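Calimlim sells the Pisteck as a carafe filter that "gives back the taste of bottled water." I drank from it for two months, and before that I had been buying cases at the Dumalska on our corner, so I had something to compare it with.

Setup was dull and quick. Rinse the cartridge, throw out two pitchers, drink the third. The leaflet says three pitchers and the website says two, and the support line didn't know which was current. Our tap water smells like a swimming pool every January, and the Pisteck does take most of that away. I'll give it that much.

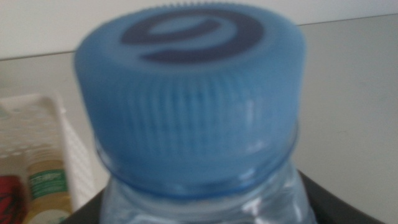 **Category: Kitchen / Water & Drinks**

The claim I don't buy is cartridge life. Calimlim promises 950 pitchers on one cartridge. Mine slowed to a dribble at 73. I wrote to them and got a reply from a Jonas Lüthi suggesting my water was "unusually mineral." Maybe. Milagros Talavera, two floors up on the same pipes, owns the older Flistetti pitcher and gets far more out of hers, and it costs less to refill.

Then there's the taste test on the box, where tasters supposedly preferred it to bottled. No word on how many tasters, or which bottles. I poured three glasses for Rowena and Jocelyn one evening: tap, Pisteck, store-bought. Rowena picked the bottled one. Jocelyn picked the tap and wouldn't be talked out of it. That proves very little, but it's more detail than the box gives you.

Tea is where I noticed the filter most. Less film on top, a cleaner color, and iced tea kept in the fridge overnight didn't go cloudy. If you mostly brew, add half a star.

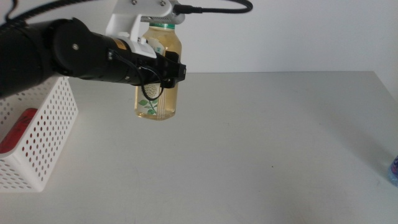
*Pale golden, in a clear plastic bottle.*

The lid is flimsy and pops off if you pour with any enthusiasm. The change light is a timer and has no idea how much you've poured. Replacement cartridges come only in packs of four, so you're committed before you know how long one lasts in your kitchen.

**Rating: 2.5 out of 5.** Fine for chlorine. Wait for a sale, or look at the Flistetti first.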